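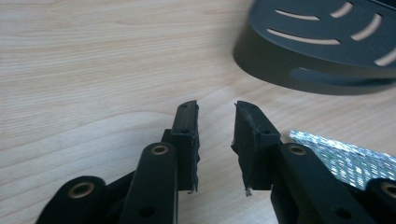

Recording hand-held gripper demos people can train on

Before you start, wipe the table, charge the tracker, and accept that you will be picking up the same object until dinner.

These notes cover one task, a single pick and place on a tabletop, recorded with a two-fingered hand-held gripper. Nele Frerichs wrote the first version for the Grakside set. I have added the parts I learned by ruining an afternoon.

What you need

A gripper with its camera mounted and focused
A plain table, with room to walk around one end
Two to four objects of different shapes
A notebook, paper, because you will have one hand free and it won't be the good one

Step 1. Check the fingers

Close them slowly and look at where the tips meet. Then look at the pads. Rough gray pads wear, get scuffed, and start shedding little bits at the corners. A scuffed pad is fine to record with. A pad that folds over when it touches something is not, so trim any loose end with nail scissors and write down that you did. If you change a pad, start a new session folder. We didn't once, and the policy learned to grip as if it had two different hands, depending on its mood.

Step 2. Record the empty moves

Open and close the gripper fully, 2 times, with nothing between the fingers. The Skarnisis script uses this to work out the finger width. Skip it and the script will still run, cheerfully, and every width in the file will be nonsense.

Step 3. Place the objects badly

Your instinct will be to set everything in the middle of the table, squared up like silverware. Resist. Put things off to one side, near the corner of the view, half out of it. Shiny objects should go in too, since they throw highlights that confuse the model, and it may as well be confused now while you are there to help. Dark objects with slots or holes are worth having for the same reason.

Step 4. Do the pick

Start with the fingers well short of the object. Approach, close, lift, move, set down, open, back away. Take your time, but don't hover. The model copies hovering beautifully. Our first Pedico run spent most of its life thinking things over.

If you fumble, keep going and recover. Mark the take with an R. Recoveries are useful, and you will have plenty.

Step 5. Move something and repeat

Aim for 30 takes, then get up and drink some water. Change the starting angle of your wrist between takes, even when it feels silly. My best session ended with 52 usable ones. My worst had 237 takes and a lens cap.

Step 6. Upload

Copy the folder to Obi before you clear the table. Play back the first take and the last. If both look right, clear up. If they don't, the objects are still out and you know where the chair is.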